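Etside Community Help > Robotics and automation > Training data

How many demonstrations before shirt folding stops being a coin flip?

Posted by rilby_bench, December 29, 2019

We have a two-arm setup on a white table and we're teaching it to fold a T-shirt by driving it through the job and recording everything. So far we have 361 recordings. The learned policy can sometimes find an edge of the cloth and pull on it. It can't fold anything I'd put in a drawer. Everyone I ask says "get more data," and I have started to distrust that answer, because it's what people say when they don't know.

Two moments from the recordings, the first with only the right gripper down at the cloth and the second with both arms in on it:

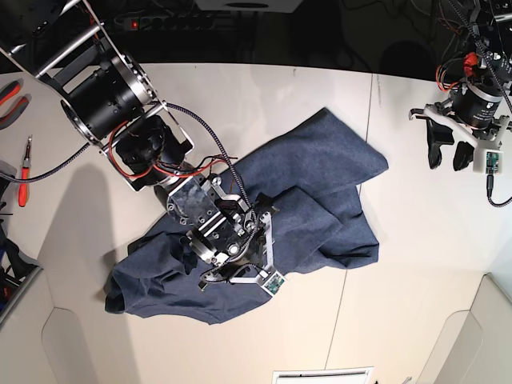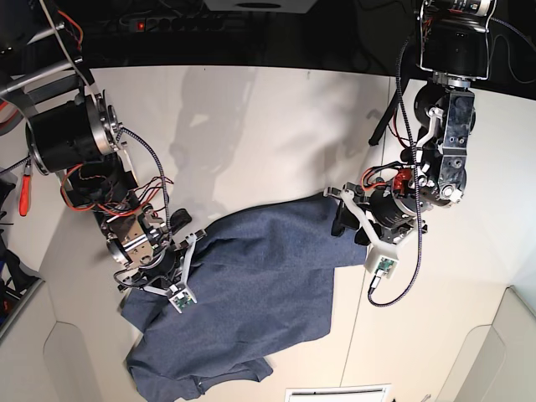 ulmont_lee thinks I'm asking the wrong thing and told me so in a comment before I'd finished editing this: the number of recordings doesn't matter much if every one of them starts from a different mess, and I should say how I reset the shirt before I ask anybody for a number.

Fine. The reset is that somebody picks the shirt up, drops it, and presses record. No rule about height or which side is up. We figured random was good. Maybe it isn't.

More details, in case they matter:

- One shirt for nearly all of it. A second, lighter one was used for a few sessions in November and then went missing.
- Two people drive. One of us goes for the nearest edge. The other one pokes around for a shoulder seam first, every time, even if it takes forever.
- Recordings where the driver gave up are still in the set. I didn't delete them because I was told failures are useful.
- We train on the Yazdani package with the settings it came with.
- When I test it, I drop the shirt and let it run until it finishes or does something stupid.

What I want to know: is there any point in going to 722, which is just doubling it because doubling is easy to say? Or am I going to spend the winter dropping a shirt on a table and end up in the same place? Please don't answer with a link to a video. I've seen the videos. They never show the run before the good one.

wrenchlight
Score: 14 (accepted by poster)

I wouldn't record another thing until you sort out what you have. Doubling a mixed-up set gives you a bigger mixed-up set.

Your real trouble is probably the two drivers. You've got one person teaching "grab what's close" and another teaching "look for the shoulder." Show both of those to a learner that tries to match what it saw, from the same kind of starting heap, and it may land somewhere between the two. Between the two, on a crumpled shirt, is usually the middle of the cloth. Does yours go for the middle and pinch nothing in particular? If so, I'd bet on this before I'd bet on the count.

What I'd do, in this order:

Split the recordings by driver. If you didn't log who was driving, you can usually tell within a few seconds of playback, given what you say about the shoulder seam. Tedious, but it's one afternoon or two.

Pull out the ones where the driver gave up. I know what you were told. Failures are useful to a method that knows they are failures. If your training just copies what's in the file, you are teaching it to give up. Put them in another folder, don't throw them away.

Train on each driver's pile alone, and test both the same way. Same shirt, same starting positions, written down. I mean tape marks or a printed photo you match the shirt to, whatever you will put up with. "Drop it and see" can't tell you whether version two is better than version one. You may have been getting better or worse all month without knowing.

Then pick one way of doing the job and have both people do it that way. The nearest-edge approach is faster to record, but I think the shoulder approach gives a cleaner fold. I can't prove that.

On the reset, I half agree with the comment. Random drops are where you want to end up. They're a rough place to start. Start with the shirt flat and face up. When it folds that most of the time, turn one corner over, then start bunching it. If it can't do the flat shirt, a heap is hopeless and you'll have found out cheaply.

As for a number, I got a towel (a towel! four corners, no sleeves) to fold in a way I'd call reliable with 255 recordings, one driver, flat start. A shirt will want more than that. I'm not going to tell you how many more, and I'd be suspicious of anyone who does.

foldskeptic_ne
Score: 3

Just get to 722. Everybody cleans their data for months and gets nowhere. The network will figure out the two styles by itself if it sees enough of both. Also turn up the training time, the stock settings are always too short.

 rilby_bench: Have you done this with cloth?

 foldskeptic_ne: Blocks. Same idea though.

 wrenchlight: A block has the same shape after you touch it. I don't think it's the same idea.

 foldskeptic_ne: OK but longer training did help me a lot. I'd try it before throwing out half the set.

 rilby_bench: That part costs me nothing but a night of fan noise, so I'll try it. Not expecting much.

tablesaw_mimi
Score: 6

I agree with most of the top answer but want to add something about how you test, as I think you're going to fool yourself. I did.

Decide what counts as a fold before you run it. Write it on paper. Ours said "sleeves inside, bottom hem within a hand's width of the collar." Ugly, but we could answer yes or no. Before that, whoever had been recording all day would look at some sad lump and say it was close. Then run it enough times to mean something. We settled on 100 runs per version, which is miserable, and we only did it for versions we thought were worth it. For the small changes we did far fewer and treated the result as gossip.

The other thing is the single shirt. If all you want is a machine that folds that shirt, carry on. If you want to say it folds T-shirts, you haven't collected any evidence for that yet, and no amount of recording the same one will get you there. Cloth softens with handling too, so the shirt you have today may not bend like the one you started with. Buy a few in different weights and keep one back that never gets recorded. Try that one last. Ours did so badly on the held-back shirt that we stopped mentioning the project at lunch.

I don't have a view on the Yazdani settings. We used something homemade and I wouldn't wish it on you.

 rilby_bench: Did more shirts make it worse on the first one?

 tablesaw_mimi: For a while, yes. It came back after we'd recorded enough on the others. I'd budget for that dip or you'll panic and go back to one shirt.

Note from rilby_bench, added under the accepted answer

I sorted by driver. It took longer than an afternoon. The nearest-edge pile is much bigger than the shoulder pile, which I should have guessed. The policy trained on nearest-edge alone, with the give-ups removed, goes to an edge more often from a flat start. I haven't done a proper count, so per the advice above this is gossip. It still can't do the second sleeve. Longer training on the full mixed set looked the same to me as the old one.

I'm leaving the answer accepted because it got me to stop recording, but I still don't believe anybody here knows how much data this takes. If you have done a shirt, from a heap, with a written pass rule and a count of the runs, please post it, bad numbers included.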